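2025-11-01

Marmalade diary, batch 7. Lemon only this time, no orange, no ginger.

Started at the kitchen counter before eight with the fruit already scrubbed. Lemons came from the Marchetti stall again. The last lot from there were thick in the pith and gave a firm set at a lower boil than I expected, so I left the pectin stock out of the plan and went with pips and membranes in the muslin only.

Weighed the fruit at 800 g after discarding one with a soft patch near the base. Juiced first, then scraped, then cut. Cutting by hand took most of an hour. The slicer makes a more even shred, but the blade drags on the pith side and leaves a fringe that clouds the jelly. Batch 5 had that fault in every jar. Hand cut at 2 mm, near enough, with the short knife resharpened halfway through.

Soak water is from the filter jug. Our tap water is hard enough to fur the kettle in a fortnight, and I suspect it toughened the peel in batch 4, though I changed the soak time in the same batch and so can't separate the two. Note to self, again: one change per batch.
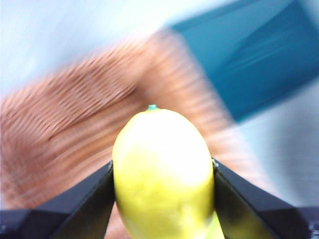 How long should the peel soak before the first boil?
Overnight, in the same water it will be cooked in, with the muslin bag submerged and the pan covered.

I started this soak last night for the first half of the peel and this morning for the second, in two pans, to see whether the difference is worth the wait. That is the single change for batch 7. Everything else follows the batch 6 sheet.

Simmered both pans on low with lids on. The overnight pan was tender at the first check, a strip crushing flat between finger and thumb with no core left. The short-soak pan needed another forty minutes and still had some strips with a hard line down the middle. Squeezed both bags after cooling. The overnight bag gave a thick, slightly stringy gel. The other gave less and it was thinner. I scraped what I could off the outside of each with the back of a spoon.

Lunch, then sugar. Warmed it in the oven first, which I can't prove does anything, but it goes in without dropping the boil and I'm used to it. Stirred until no grains could be felt on the base, then full heat.

The Istov thermometer read low again. In plain boiling water it showed a degree and a half under, so I applied the correction and wrote it on tape on the handle. Cuiping Xie has offered me her old Cirnetti, a dial type with a clip. I will take it if the clip fits the tall pan. She also says I should stop using the thermometer for the final call and trust the plate. I use both. The plate test gave a wrinkle on the overnight pan at the first attempt. The short-soak pan took three plates, and by the third the color had gone a shade darker than I like.

Rested both off the heat for fifteen minutes before potting so the peel would hang in the jelly. Batch 3 was potted straight away and all the peel floated up under the lids. Skimmed once, at the end. Jars hot from the oven, lids from boiling water, filled close to the rim.

One jar from the short-soak pan has a chipped lip that I didn't see until it was full. Transferred the contents to a bowl and strained nothing back. Went through the empties in the cupboard afterward and threw out another with the same fault.

Cost was up slightly on the last batch, all of it sugar. Gas not counted.

Bleddyn Kneath came by at four to return the long funnel. He tried both on toast and preferred the darker one. He likes it bitter and his opinion is recorded as such. I found the overnight pan cleaner, with a brighter smell and a softer shred. Neither had fully cooled, so set cannot be judged until tomorrow.

Labels: 7A for overnight, 7B for the short soak. Pen smeared on two of them, rewritten. Pans soaking in the sink. The bottom of the 7B pan has a brown ring that will need soda.

To do: check set in the morning with a jar on its side. Find a second muslin, the old one has a split seam. Ask at the stall whether the same variety will be in through November. If so, batch 8 is a repeat of 7A with the sugar cut by a tenth.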